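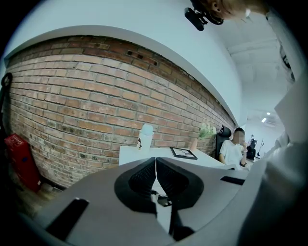

The long brick wall

Minutes of the June meeting, Estton branch

Right, I said I'd type these up while I could still read my own handwriting, so blame me for any mistakes and tell me before next month if I've put words in your mouth. Fermín Medina chaired, I took the notes, and we got going at ten past seven once the parking had sorted itself out.

Last month's minutes: agreed, with one change. I'd written that the Follell estate had a timing chain. It has a belt. Three people told me so before I'd got my coat off!

New car sales: Pavithra went first on this because she'd done all the reading (Pavithra Bangera, for anyone who only comes in the summer). Her view is that Bimum will finish the half-year ahead of Follell in our area, which would have sounded daft two years ago. The two dealers on the bypass gave her their figures for the spring: Bimum sold 113 and Follell sold 28 fewer. Fermín thinks it's all down to the small hatchback and that it'll even out when the new Follell arrives in the autumn. I said I'd sat in the Bimum and couldn't find the demister. We went back and forth on this for ages and agreed to look at the numbers again in September.

Discounts: the Follell dealer is knocking 2,000 pounds off anything still on the forecourt, plus mats. Pavithra rang to ask if that covers pre-registered cars and was told yes, then rang back and was told no. She's going in person. If you're thinking of buying, please wait until she's reported back.

Servicing: long moan about main dealer prices. One member was quoted 800 pounds for front discs, pads and a brake fluid change on a six-year-old Reddy, and had it done elsewhere for a good deal less. I've got the name of the garage, so ask me and I'll pass it on. Fermín reminded us to keep every receipt if the car's still under warranty, and to check that the oil grade is written on the invoice. Mine never is.

Electric cars: we ran short of time, so just the one point. The two chargers behind the library are working again but one of them only takes the app, and the app wanted me to make a new password twice. Pavithra will write to the council about a card reader.

Sunday run: meet at half past nine, leave at ten, usual lay-by. We're going the top way round this time as the lower road is still up for the water main. Bring your own sandwiches, the tearoom has stopped taking groups. Any make welcome, and yes, that includes the vans.

Actions
Pavithra: Follell discount, letter about the charger
Fermín: route sheet for Sunday
Me: garage details to anyone who asks, correct the belt

Any other business: someone is after a roof rack for an older Reddy, the narrow one with gutters. I've got one bar and no feet. If you've got the rest, give me a ring.

Finished at five to nine.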